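FOR IMMEDIATE RELEASE

September 5, 2018

Flesmont Quarterly returns to print with a bigger page, a new editor and an open door for local writers

FLESMONT – The Flesmont Quarterly, the magazine of walks, recipes, family stories and friendly arguments that has been dropping on to doormats in the town and its villages for longer than many of its readers have been alive, is coming back to print this autumn after a year away, and the people who make it could hardly be happier to be writing these words.

The new issue goes out to subscribers this week and will be on sale from Saturday at Moseck Books on Tanner Street, at the railway station kiosk and at the front desk of Flesmont Library. It has a larger page, thicker paper, a proper letters section (three pages of it, because you would all keep writing even while we were away) and a new editor in Yusri Lumbantobing, who many in the town will know from his evening classes in local history and from the long-running column he wrote for the old Quarterly under the name of The Slow Walker.

"I grew up with this magazine on the kitchen table," said Yusri. "My mother cut the recipes out and my father cut out whatever was on the back of the recipes, so between the two of them there was never much left to read by the weekend. When the chance came to help bring it back I said yes before I had asked a single sensible question. I have asked a few since, mostly about postage, and I am still glad I said yes."

The Quarterly stopped printing last summer when its printer of many years retired and closed the works at Guo Lane. For a while it carried on as a monthly email, which was kindly received and widely read, but the letters that came in made it plain that readers missed having something to fold, lend and leave on the bus. A subscription appeal in the spring brought in 425 paid-up readers, which was enough to go to a new printer and ask for a price, and the first print run has been set at 600 copies so that there will be plenty for the shops and a few to put by for latecomers.

The printing is now in the hands of Orkix, a family firm on the Harbour Road estate, who have been patient beyond all reason with an editorial team that changed its mind about the cover paper more often than it would like to admit. The old magazine was stapled. The new one has a flat spine, so that it can stand on a shelf with its name showing, and the typeface has gone up a size after a very firm letter from a reader in Upper Flesmont who signed herself Squinting.

Readers who loved the old features will find nearly all of them in their old places. The nature diary opens the magazine as it always did. The crossword is still on the inside back cover and is still, we are told, unfair. There is a long piece on the lost bakeries of the east side of town, with a good many memories of Saturday queues and a recipe for the seeded loaf that three different families each claim as their own, and there is a fond look back at the summer the river froze the fountain pumps with weed and the whole of Market Square smelled of it until the rain came.

The biggest new feature is a section called At Home, which will run in every issue and is given over to the ordinary business of living in a house: mending, making, painting, airing, putting up shelves and taking them down again. The first one is all about tables – what to look for when buying one second-hand, how to lift old rings and scratches, when to leave a mark alone because it belongs there, and how to fit a good-sized one into a small carpeted room without everybody bruising a hip on the corner.
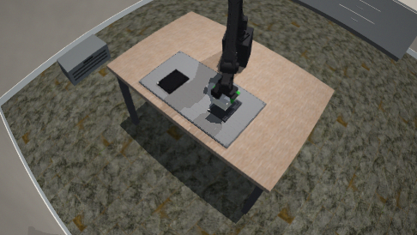
Vol. 21, No. 3

At Home is written by Gunārs Avotiņš, a furniture restorer who has had a workshop behind the old chapel for most of his working life and who had never written for a magazine before Yusri knocked on his door with a bag of plums and a request. His first article runs to four pages and would have run to nine if he had been allowed, and we have promised him that the missing five will turn up sooner or later.

"People are frightened of their own furniture," said Gunārs. "They ring me up about a little mark as if the house was on fire. I tell them to make a cup of tea and have a look at it again in the morning light, and half the time they ring back to say they quite like it. The other half, well, that is what the article is for. Warm water, a soft cloth, go with the grain and don't be in a hurry. I could have stopped there but Yusri wanted four pages."

Gunārs will be answering readers' questions in each issue, and he would like it known that he welcomes letters about chairs, chests, drawers that stick and doors that will not shut, but that he knows nothing at all about pianos and would be grateful not to be asked.

The magazine is also opening its pages to new writers, and this is the part of the plan that has caused the most excitement in the office (a generous word for the room over the bookshop, but it has a kettle and a window, and we have grown very fond of it). From the next issue there will be space in every Quarterly for people who have not been in print before. It might be a poem, a memory, a short story, a complaint about hedges or a page from a grandparent's diary. There is no need to type it if typing is a bother. Handwritten pages are welcome as long as we can read them, and every piece will get a reply from a real person, even when the answer is no.

"The old magazine could look a little bit like a club from the outside," said Yusri. "It was a lovely club, and I was in it, so I can say so. But I have met so many people in my classes who have wonderful things to tell and who would never have dreamed of sending them in. I would like those people to dream of it. The door is open, there are biscuits, and I am a very gentle editor until it comes to exclamation marks."

The next issue will appear in December and will have a winter theme. The team is especially keen to hear about snowed-in weddings, school concerts that went wrong and anything to do with soup.

To celebrate the return there will be a launch evening at Moseck Books on Saturday from half past six, with readings from the new issue, a raffle and slices of the disputed seeded loaf in all three versions, so that people can make up their own minds. Entry is free and children are very welcome. The shop has a step at the front, but there is level access through the yard at the side, and the gate will be propped open all evening.

How to subscribe

Subscriptions run for four issues and can be taken out in person at Moseck Books or by post to the magazine at the same address. Readers who paid in the spring need do nothing, and their first copy is already on its way. Anyone whose old subscription had issues left to run when the magazine paused will have those issues honoured in full. If you think this means you and nothing has arrived by the end of the month, please drop us a line or put your head round the door.

Notes for editors

The Flesmont Quarterly is an independent magazine covering Flesmont and the surrounding villages. It is published four times a year and printed by Orkix.

Yusri Lumbantobing and Gunārs Avotiņš are both available for interview. Gunārs prefers to be visited at the workshop, mornings only, and asks callers to knock loudly.

Review copies can be collected from Moseck Books, Tanner Street, Flesmont, during shop hours.

ENDS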